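# Fire extinguisher cabinet

A **fire extinguisher cabinet** (also called an extinguisher box) is a closed case, most often of painted metal, that keeps one or more portable extinguishers in a fixed and easily found spot. It may be hung on a wall, set into one, or simply stood on the floor. The floor-standing kind is common in Chinese offices, schools, and workshops, where it goes by the name 灭火器箱 (*mièhuǒqì xiāng*), and it is so much a part of the everyday room that people who pass it each morning may have trouble saying afterward which corner it stands in.
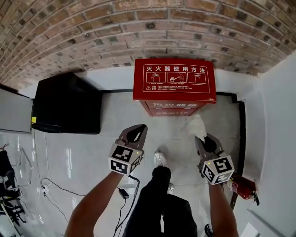
## Lettering and instructions

Red is the usual color, with the lettering in white. The name of the box goes on the front, while the lid is a favorite place for the instructions, where a person standing over the cabinet can read them without bending down. The heading 灭火器使用方法 means "how to use a fire extinguisher," and it is generally followed by a short row of line drawings – lifting the extinguisher, pulling the pin and aiming the hose, then squeezing – with captions and a block of warnings in smaller type underneath.

Many cabinets also carry the words 火警 ("fire alarm") and the number 119, which is the fire emergency number in mainland China. A telephone symbol often goes with it, a kindness to visitors who don't read the language and might otherwise take the number for a part code.

## Placement

The old advice, and still very good advice, is to put the cabinet where people already walk: near a door, along a corridor, or against a wall that stays clear of furniture. In her handbook for small workplaces, Signe Laxdal asks readers to stand in the middle of the room and point to the box with their eyes shut, and then to move it if they pointed wrong.
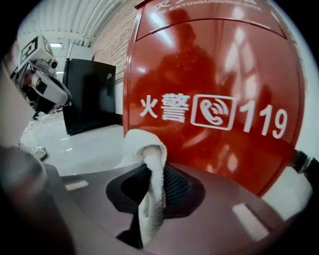 She is just as firm about what gathers on and around a cabinet over the months. Coats, parcels, and potted plants all find their way onto a flat lid sooner or later, and each one hides the instructions or gets in the way of opening it.

## Care

A cabinet asks for very little. The outside can be wiped with a soft cloth and mild soapy water, keeping the cloth well wrung out near seams and printed panels. Harsh solvents may lift the lettering. The door or lid should be opened now and then to see that it moves freely, and the extinguisher inside looked over for a damaged hose, a missing pin, or a gauge (where there is one) that has left the green. An extinguisher taken out for checking goes back in the same box, the right way up, before the next one is opened. 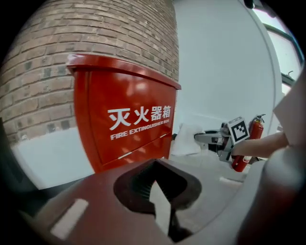

Þórey Dalsgaard would add the floor to that list: in her view a cabinet that has been mopped around for years should be lifted out and its underside checked for rust, a job she does every February.

## See also

- Fire blanket
- Fire hose reel
- Emergency telephone number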